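Ticket 2157 - Backing tracks drop out mid-set
Status: Closed
Opened by: Jouko Vainio, playback and monitors, Peltonen tour
Product: Hornex playback, Gredon audio interface

Original report
Backing tracks cut out for a second or two, then come back in the right place. Click goes with them, so the drummer hears it too. First heard at the Kandberg show in April, second song, and again in the encore. Same thing at soundcheck the next day. Front of house had no dropouts on any live channel. Only the playback channels are affected.

Setup
One laptop running Hornex, USB to the Gredon, analog outs to the stage box. Session at 48k, buffer 256. No network connected during the show. No changes to the session between rehearsals and the first date.

Reply from support, 10:40
Thanks for the report. Please send the Hornex log from the Kandberg show and tell us which USB port and cable you are using. Also check whether the laptop was on wall power the whole time.

Jouko Vainio, 13:15
Log attached. Wall power, yes. Short cable straight into the left port, no hub. I swapped the cable at soundcheck and it still dropped.

Reply from support, 14:05
The log has "device clock lost" at line 2699 and again at line 2810. Both match the times you gave. The software kept running and picked the position back up when the clock returned, so the session file is probably fine. Please check the clock source on the Gredon. It should be set to internal unless something else in the rig is meant to be master.

Jouko Vainio, 16:30
Clock source was set to the digital input. We had the support act's keyboard rack plugged into that input for one rehearsal and it must have stayed that way. There is nothing on the input now except a long cable that runs to the back of the stage. Set it to internal and pulled the cable.

Played the full set twice with no audience in the room, no dropouts. Lights and video were running both times.

Reply from support, 16:50
Good. Please leave the buffer where it is for the next show so we only have one change to look at. If it drops again, send a new log before restarting Hornex, as a restart writes over the old one.

Jouko Vainio, 23:55
Show done. No dropouts. Looked through the log during load-out, 3000 lines and no clock errors. One warning about a missing font in the set list window, which I am ignoring. I have put the clock source on the changeover checklist and taped a note to the rack. You can close this.

One more thing on the playback position, for whoever picks up our notes. Hornex and the Gredon stay stage left, behind the keyboards, and the digital input stays empty. The new rack cover still has to be ordered and the designer wants it to match the render - dark charcoal, nearly black, with the same matte finish as the big upright panel. Please don't order gloss. It picks up every light on stage and I can't read the screen next to it.

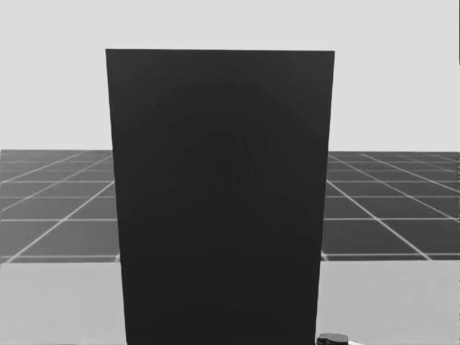
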